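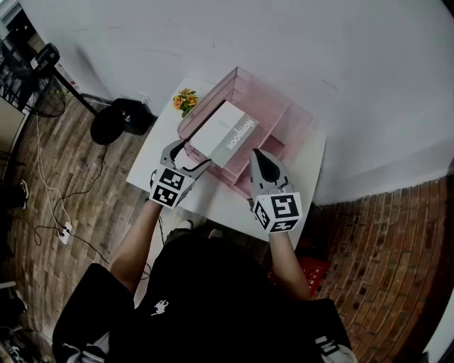

Wellport Neighbors Help > Home > Paper and Clutter

How long do I really have to keep utility bills?
Asked September 14, 2026 · Viewed 129 times

I've lived in the same apartment in Illbridge for 7 years and have kept every electric and water bill since I moved in. They now have their own closet. My coat lives on a chair. Is there any reason to hang on to these, or have I been running a free archive for the water company? I rent, I don't work from home, and I've never deducted so much as a light bulb.

2 Answers

Cathal Mac an tSaoi
Accepted answer

Once the payment shows up on the next bill, you can let the old one go. I keep a year's worth so I can complain about the winter ones with evidence. Hang on to anything you're disputing, and the latest one for proof of address, as the library won't take your word for it. If you ever claim a home office, the bills go in with that year's tax papers and stay there as long as those do.

Shred the ones with account numbers. Do it in small batches. My shredder gets hot and sulks after ten minutes.

mussa_fan
keep them all. i threw mine out in June and the next week they said i owed from 2 years back

Comments
Cathal Mac an tSaoi: Did you owe it?
mussa_fan: yes but thats not the point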